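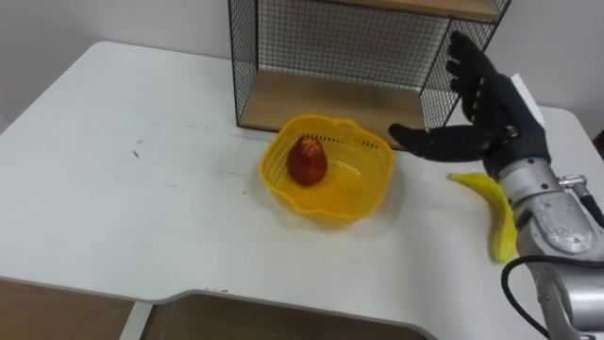
읽는 시간 2분

검색어를 입력하세요 검색

과일은 낱개로 팔아야 한다

우리 동네 마트에서 사과 한 알을 사려면 방법이 없다. 봉지에 든 것을 통째로 사거나 안 사거나 둘 중 하나다. 지난 월요일에도 저녁에 먹을 사과 하나가 필요해서 들어갔다가 여섯 알이 든 봉지를 들고 나왔다. 두 알은 그날 먹었고 나머지는 냉장고 채소칸에 들어갔다. 채소칸에는 그 전에 산 봉지에서 남은 것이 아직 있었다.

나는 혼자 산 지 13년이 됐다. 그동안 버린 과일 중에 사과가 제일 많다. 귤은 빨리 먹게 되고, 바나나는 갈색이 되면 얼려 두었다가 쓴다. 사과는 오래간다는 생각 때문에 계속 미룬다. 그러다 껍질이 쭈글쭈글해지고, 잘라 보면 속이 푸석하다. 먹으려면 먹을 수는 있는데 손이 안 간다.

봉지 포장을 옹호하는 쪽의 말은 대체로 비슷하다. 낱개로 내놓으면 손님이 이것저것 눌러 보고 멍든 것만 남는다는 것이다. 계산대에서 무게를 다는 시간도 든다고 한다. 틀린 말은 아니다. 나도 대학 때 과일 가게에서 한 철 일해 봐서 복숭아를 엄지로 꾹 누르는 손님이 얼마나 많은지 안다. 저녁이면 눌린 복숭아를 따로 골라 반값에 팔았고, 그래도 남은 것은 사장님이 집에 가져가셨다.

그런데 사과는 복숭아가 아니다. 손으로 집었다 놓는 정도로는 잘 상하지 않는다. 개당 가격을 정해 두면 저울도 필요 없다. 편의점에서는 이미 사과 한 알을 따로 싸서 판다. 다만 값이 마트의 두 배 가까이 되고, 한 알마다 비닐이 하나씩 딸려 온다. 필요한 만큼 사고 싶은 사람이 돈을 더 내고 쓰레기까지 더 만드는 셈이다.

몇 해 전 Tunau라는 작은 도시에서 한 달쯤 지낸 적이 있다. 숙소 주인 Teodor Zamfir 씨는 아침마다 시장에 가서 그날 먹을 것만 사 왔다. 토마토 두 개, 양파 하나, 사과 하나. 시장 상인들은 하나를 사는 손님을 이상하게 보지 않았다. 나도 며칠 지나니 그렇게 사게 됐고, 그 한 달 동안은 과일을 버린 기억이 없다. 돈을 아꼈는지는 모르겠다. 매일 나가서 사다 보면 살 생각이 없던 치즈나 빵도 사게 된다.

대형 마트에서 매대 전체를 낱개로 바꾸라는 얘기는 아니다. 식구가 많은 집은 봉지가 편하고 값도 싸다. 내가 바라는 것은 봉지 옆에 바구니 하나를 놓고 낱개 가격표를 붙이는 정도다. 모양이 조금 비뚤어졌거나 색이 고르지 않은 사과도 거기 담으면 된다. 한 알만 살 사람은 크기나 모양을 그리 따지지 않는다. 나는 오늘 먹을 사과가 선물용처럼 동그랄 필요를 느낀 적이 없다.

작년에 단골 마트 고객 의견함에 이 내용을 적어 넣었다. 2주쯤 뒤에 문자가 왔는데, 소중한 의견을 담당 부서에 전달했다는 내용이었다. 매대는 그대로다. 대신 네 알짜리 봉지가 새로 생겼다. 여섯 알짜리보다 한 알 값이 비싸지만 나는 요즘 그걸 산다. 남는 게 적으니 낫기는 하다.

통계를 들이대고 싶지는 않다. 음식물 쓰레기를 이야기할 때마다 큰 숫자가 나오는데, 그 숫자를 보고 내 냉장고를 열어 본 적은 없다. 내가 아는 것은 우리 집 채소칸 사정뿐이다. 관리사무소에서는 음식물 쓰레기를 줄이자는 안내문을 엘리베이터에 붙여 놓았다. 장을 보기 전에 냉장고를 확인하고 필요한 양만 사라고 적혀 있다. 나는 확인하고 간다. 필요한 양은 한 알인데, 그렇게 파는 곳이 걸어서 갈 거리에 없다.

시장까지는 버스로 18분이 걸린다. 거기서는 한 알도 준다. 다만 한 알만 달라고 하면 덤으로 하나를 더 넣어 주시는 분이 많다. 고맙게 받아 오는데, 그러면 또 하나가 남는다.

공감 409 댓글 18 공유 13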